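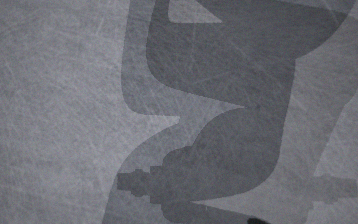 4.2 Checking the wrist view in the simulated cell

Do this before the first run and again after any change to the arm model or the lights. Dratura loads the Ultero cell with the arm parked over the work surface.

1. Open the cell file and wait for the render to settle. This takes about 30 seconds on the lab machines.

2. Switch to the wrist view. Scratches in the surface texture should show in the lit areas and stay visible in the lighter shadows. If the surface is plain gray, reload the texture set.

3. Look at the shadow edges. The standard light setup gives hard outlines with overlapping shades of gray.

Note: Overlapping arm shadows are normal. Do not delete a light to get rid of them, or the saved calibration will no longer match.

4. Switch to the overhead view. Find the long light bar at the bottom and check that its edges are straight and parallel. Part of the gripper should show at the bottom edge of the view. 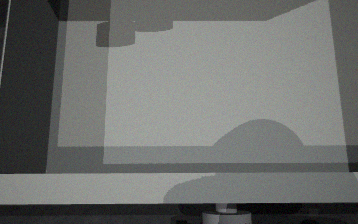

5. Leave the grain setting alone. Fine noise over all surfaces is part of the sensor model.

Caution: Stop the simulation before editing the gripper mount. Edits made while it is running are not saved.

6. Save the view settings under a new name and restart Dratura.

If either view fails after two restarts, send the log to Graham Penrose.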